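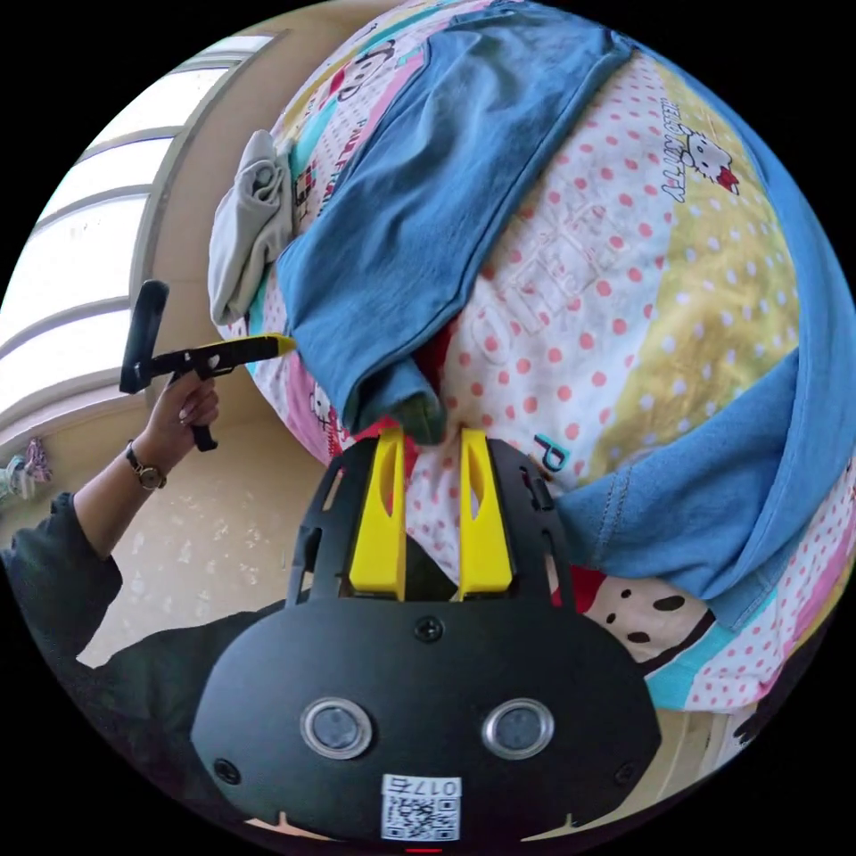
Kwame Gbeho told me early on that I was measuring the wrong end of the rink. Goalies, he said, don't lose track of the puck when it's shot, they lose it two passes earlier, and by the time the stick comes down they are guessing and hoping their pads are big enough. I wrote that on a sticky note and it stayed on my monitor for the whole season, so I suppose this section is his as much as mine.

4.2 Rebounds and the second look

Everything up to now has dealt with first shots. I want to turn to rebounds, which are messier and (for me anyway) a lot more fun. A rebound here is any shot taken by the attacking team within 4 seconds of a save, with no whistle in between. I tried shorter windows and longer ones. Shorter windows threw out plays that any fan would call a rebound, and longer ones started to pull in whole new rushes, so I stopped fiddling and kept the 4.

The junior games gave me 2,505 saves that left the puck in play. Of those, 1,215 led to a second shot inside the window. I coded each of them for where the puck went off the goalie, which hand or pad it came off, and whether a defender touched it before the shooter did. The last one was a pain. Sticks pile up in front of the crease and I replayed some of those clips until I was sick of them. Where I still couldn't tell, I marked the touch as unknown and left the play out of the defender table but kept it in everything else.

Farooqui's older study treated all pad saves as one group, and I started out doing the same. I changed my mind in March, when I was re-coding a batch and noticed how different the low blocker-side plays looked from the glove-side ones. Right-handed shooters seem to know this already – they wait on the far side with their blades flat on the ice. So pad saves are split by side from here on, and anyone who wants to compare with Farooqui can add the two columns back together.

Rutik did the second pass of coding without seeing mine. We disagreed most on puck direction, especially when it dropped almost straight down and got poked at by everybody. We settled those by watching together and arguing, and when the arguing went nowhere we used Mara's call. She had the easier job and she knows it.

The tracking itself was done in Pastix, using the file as it stood on 21 Apr 2018. I froze it at that point so the numbers would quit moving under me. A few games were corrected later on and I haven't gone back for them. If I did, I'd expect the clock times to shift a little and the shot locations to stay put, but I haven't checked, so take that as a hunch.

One more choice to mention before the results. I dropped the last 5 minutes of any game in which a team had pulled its goalie at any point. Teams play those minutes like a different sport, with bodies stacked in the slot and long clears at the open net, and rebounds there tell you more about the score than about the goalie. Kwame thinks I cut too much. He'd have kept everything up to the moment the goalie left the ice, and he may be right about that. I reran the main table his way and the order of the save types was the same, with the glove-side and blocker-side rows sitting closer together than they do in mine.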